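Subject: Re: [sewing-list] Prewashing the tablecloth cotton, yes or no
From: Mali Wynne
To: sewing-list

Vines and flowers on pale gray.

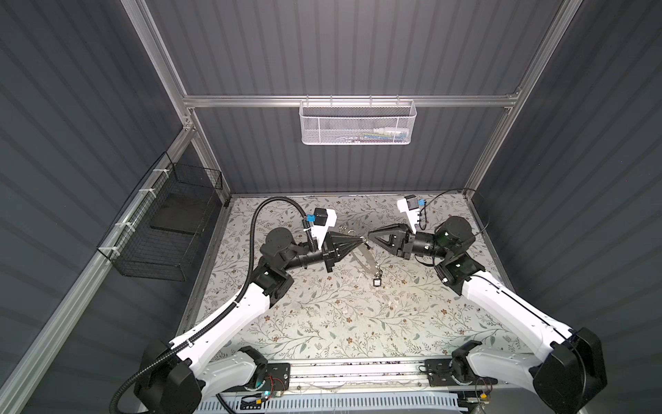 Emrys Gethin wrote:

> I have never prewashed a tablecloth in my life and I don't plan to
> start. The fabric comes off the bolt flat and crisp, it cuts clean,
> and the corners miter like a dream. Wash it first and you're cutting
> a dishrag. If it shrinks later, it shrinks. A cloth has an overhang
> for a reason. Has anyone on this list really lost a tablecloth to
> the washing machine, or do we just repeat what our mothers said?

Yes, Emrys. Me. I have lost two, and my mother had nothing to do with it.

The first was a plain cotton from Vaughan, hemmed all the way around with a double fold and mitered corners I was unbearably proud of. It had a nice overhang at both ends. One warm wash later it had a nice overhang at one end, provided you pulled. We used it that way through June, and everybody learned which side of the table to sit on.

The second I blame on the thread. I'd prewashed the fabric like a good girl and then sewed the hem with an old cotton spool from the bottom of the drawer, which I had not prewashed, because who does. The cloth stayed the same size and the hem didn't. It came out with a ruffle. My sister-in-law complimented me on the ruffle and has since asked for one like it, so I suppose I'm in the ruffle business.

What I do now, for what it's worth:

I cut a square off the end, 22 inches each way, draw around it on a piece of brown paper, and wash it the way the finished cloth will be washed – meaning hot, with gravy on everything, and not the way the label would like. Dry it, press it, lay it back on the paper. If it still fits the outline I leave the rest alone and enjoy my crisp corners. If it doesn't, the whole length goes in, and I zigzag the cut ends first. I skipped the zigzag once and spent an evening picking thread out of the drain filter with tweezers.

On small prints, Meirion asked last month whether they hide a crooked hem. Up to a point. A vine wanders anyway, so the eye forgives you for a good while. Stripes forgive nothing. I have a striped one from Bestov that leans so badly guests set their glasses down with care.

The starch question from Efa: yes, you can get most of the crispness back after washing. Spray it on the wrong side, wait, then iron. I never wait, and my iron has the brown plate to show for it.

So prewash or don't, Emrys, but please buy an extra 6 inches before you say "if it shrinks, it shrinks" again. You have a round table. When yours goes it will go oval, and I'd like to be invited.

Does anyone still have the mitering chart that Peadar sent around? My copy is under a coffee ring, and the ring is on the one measurement I need.

Mali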